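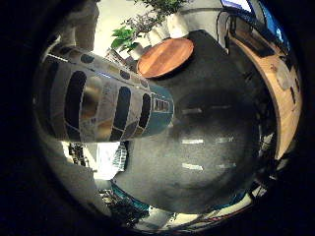 Care of Dark Work Surfaces and Countertops

Dark counters and bench tops show dust, water marks and grease sooner than pale ones. The following guidance is issued to residents of Klinhom housing and applies to kitchens, utility rooms and the shared workshop.

Daily cleaning

Clear crumbs and grit with a dry cloth before any liquid is applied. Grit dragged under a wet sponge leaves fine scratches that cannot be polished out of a matte finish. Wash with warm water and a few drops of dish soap, rinse with a second cloth, and dry at once. Streaks on dark tops are usually soap residue and will come away with clean water.

Grease and sticky marks

Mix 2 tablespoons of white vinegar into a quart of warm water and wipe the area lightly. Vinegar must not be used on marble, limestone or any other natural stone. For these, use the stone cleaner supplied by the housing office. Labels and tape residue may be softened with a little cooking oil, left for 30 minutes, and then washed off with soap.

Scouring powder, steel wool and bleach are not permitted on any fitted surface.

Heat and cutting

Pans are to be set on a trivet or folded towel. Cutting boards must be used for all food preparation, and a damp cloth laid under the board will keep it from sliding. In the workshop, place a sheet of cardboard under paint cans and glue pots.

Sealed stone

Stone tops in the Skukstead building are sealed every 2 years. To test the seal between treatments, leave a spoonful of water on the surface for a few minutes. If the stone darkens beneath it, report this to the housing office. Residents should not apply their own sealer.

Damage

Chips, burns and lifting edges should be reported promptly so that water does not enter the core of the counter. Report forms are kept by the mailboxes in each building. Replacement cloths and trivets may be requested on the same form.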